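Unit 4 – Sorting and Storing Small Objects

Each group works with one shallow plastic tray and a set of toy vehicles. Put one vehicle in the tray at a time and write down its color, body shape and which way it faces. 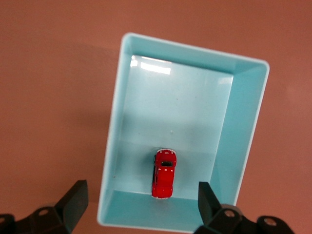
Direction is given from the long side of the tray, so turn your sheet to match before you start. Glare on the tray floor is not a mark – leave it out of your sketch.

Hand in 5 sketches per group. Reading for next time: Rornum handout, section 4.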